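How to Clean a Woven Basket Without Ruining It

Every house has at least one woven basket that was bought to hold bread and now holds batteries, a single glove and a key to nothing. Mine came from a Harnum clearance shelf in May and had collected enough crumbs to feed a modest pigeon. Cleaning one takes 44 minutes, most of which you spend waiting.

What you need

A soft brush (an old toothbrush will do)
A vacuum with a brush nozzle
Dish soap and a bowl of lukewarm water
Two cloths
One small solid object, such as a toy block

Step 1: Evict the contents

Tip everything out. Anything you haven't touched in a year may now leave the house. Be brave about the glove.

Step 2: Find out what it's made of

Natural rattan and plastic strands can look annoyingly alike. Check the label if it survived. If you can't tell, treat it as rattan and go easy on the water. Plastic will forgive you for being gentle.

Step 3: Vacuum, then brush

Vacuum the inside first, then turn it over and do the bottom. Follow the weave with the toothbrush, diagonals included. A thick braided rim holds more dust than the rest of the basket put together, so go all the way along it, twice if you have pets.

Step 4: Wipe and dry

Add 5 drops of soap to the bowl. Wring the cloth until it's barely damp, wipe, then go over everything with the dry one. Keep it away from the radiator, however cold the kitchen is.

Step 5: Check the floor for sag

Set the basket on a flat table and put your block inside, near the middle. It should sit level. If it leans, press the floor down gently with your palm and try again.
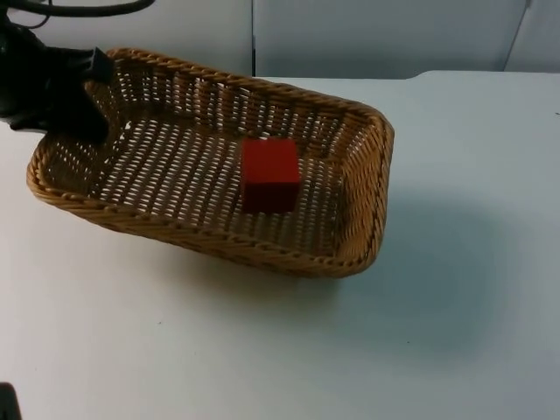 Step 6: Put less back

Line the bottom with a cloth if you're storing anything small enough to slip through the weave. Batteries go in a drawer.

Aleksandra Pawlak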